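Search this site Enter keywords Go

Speaker notes: Getting the litter figures down in a small town
Stinmont Town Hall, 7 Dec 2025
Speaker: Geum-ok Ban

Opening

Thank the hall for having us. Say who I am and that I have worked on street cleaning in Stinmont for six years, before that in Setholm. I will talk for half an hour and take questions after. If people at the back can't hear, wave.

Start with the plain figure. In the March survey we picked up and sorted 3000 pieces of litter from the high street, the river path and the car park behind the library. That is two mornings of work. Don't dwell on it, the chart is on the next slide.

What we found

Most of it was small. People expect bottles and takeaway boxes, and those are what they write to us about. By number, the top three were cigarette ends, sweet and crisp wrappers, and bits torn off packaging: corners, seals, the strip you pull to open a packet.

1030 pieces were wrappers or parts of wrappers. Pause here. That is over a third.

Small pieces matter for two reasons. The sweeping machine misses them when they are in the gutter joints or between paving stones. They also travel. A drinks can stays more or less where it was dropped. A wrapper from the bus stop is in the river by the evening if the wind is from the west.

Mention the drain on Piltunard Lane. It was cleared twice last winter and both times it was film and wrappers packed with leaves. I have the invoice if anyone wants to know the cost.

Where it comes from

Be careful with this part. Last time it sounded as if I was blaming the school. The school run accounts for some of it, on one side of one road. The larger share is people eating on the move at lunchtime and in the early evening.

We also looked at indoor places, such as the station waiting room, the leisure centre café and the library. Rubbish left on a table inside often ends up outside, because the door opens and the light stuff goes. The leisure centre noticed this before we did. They had litter on the grass by their own entrance and no bin problem at all.

SLIDE: table tops. Leave it up while I talk. The sort of thing to point at is the red wrapper, and the bit of white and clear plastic packaging. Light, small, easy to leave. Ask for a show of hands: who has got up from a café table and left something like this behind? Put my own hand up.

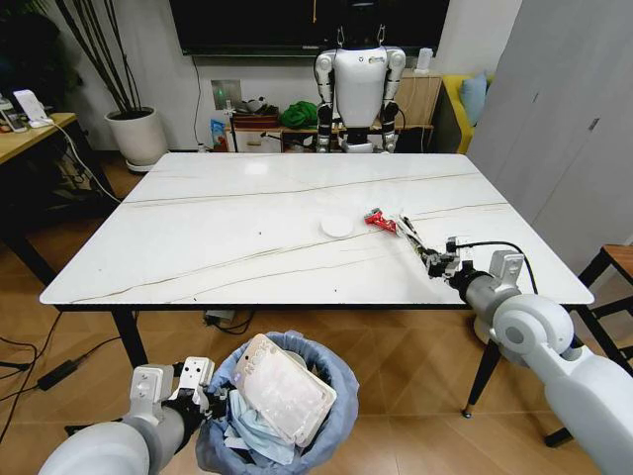
What worked

Moving bins. We did not buy any new ones in the first year. We moved the ones we had so that they stood where people finish eating, which is further from the shop than you would think. For the bakery it was 96 paces from the door. Tzanetos, the kebab shop, let us put one against their side wall and that bin is now the fullest in town.

Smaller openings did not help. We tried them to stop household bags going in, and people left wrappers on top. Changed back after a month.

Table clearing. The leisure centre put a small bin at the end of each row of tables and asked staff to wipe down on the half hour. Litter by the entrance dropped. I don't have a proper before and after count for this, so say so if asked.

Signs. Mixed. The one with the fish on it was popular and made no difference we could measure.

What it cost

Moving a bin costs around 200 pounds if it is bolted to the ground, mostly labour. A good deal less if it isn't. Compare with the drain invoice.

What we want to do next

Repeat the survey in spring, same streets and same method. We need people for both mornings. Gloves and pickers provided, bring a hat.

Ask Setholm to run theirs in the same week so that the two towns can be compared. They have agreed in principle.

Talk to the bus company about the stop outside the bank. There is no bin there and the pavement is theirs for the first two metres.

Questions

Likely ones: dog bins (separate contract, give the phone number), fines (two issued last year, both paid), the fireworks mess (cleared by the rugby club).

Sign-up sheet is by the tea urn.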